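Loaner and Demo Handset Inspection Checklist, with Comments
Ustham service counter – revised June 2019
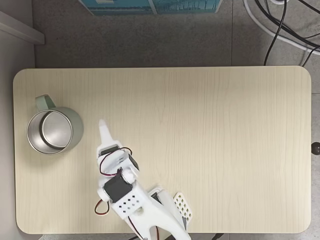

1. Identification
Record the model, storage size and serial number from the settings menu. The number on the SIM tray must match.
Comment: Two Stanine units had trays swapped after a repair. Both are corrected in the register. S. Wogan

2. Enclosure and glass
Check the front glass under the bench lamp for chips at the corners and along the speaker slot. Run a fingernail around the seam between glass and body. Any lift at the seam is a fail.
Comment: Hairline scratches outside the display area are acceptable on loaners. Demo units go back for new glass.

3. Battery
Lay the handset face down on flat glass. If it rocks or spins freely, treat the battery as swollen. Power off, do not charge, place in the metal cabinet and tag red.
Read the cycle count. Replace the battery at 200 cycles on demo units that stay on the charger all day.
Comment: 200 is low for a phone in normal use. The demo units run warm at full charge for the whole of opening hours, and the limit was set with that in mind. G. Pritchard

4. Charging port and cable
Inspect the port with a light. Remove lint with the plastic pick only. Connect the Prokar test lead and confirm that charging starts with the plug in either orientation.
Discard any cable with exposed shielding or a discolored contact.
Comment: Six cables discarded this round, all from the front display. The strain relief splits where the security clip grips it. Clip position to be moved back – Wynne stands only.

5. Wireless charging
Remove the case. Place the handset on the pad for 30 minutes and feel the back. Warm is normal. If the temperature warning appears on screen, fail the pad first and repeat the test on a second pad before failing the handset.

6. Water resistance
Do not immerse. Check that the SIM tray gasket is present and seated, and look at the liquid indicator inside the slot. Red or pink is a fail.
Comment: A handset that has been opened for any repair is to be logged as not water resistant, whatever the original rating.

7. Camera
Take one photo with each lens, flash on and off. Look for dust spots against a white card. Delete the photos.

8. Data
Confirm that the previous user's account is signed out and the handset has been erased. Activation lock must be off before the unit returns to the drawer.
Comment: Open item. One Stanine loaner still locked, customer contacted by phone and letter. S. Wogan

Result
Units inspected: 28
Next full inspection: September
Checked by: Sioned Wogan
Countersigned: Gwilym Pritchard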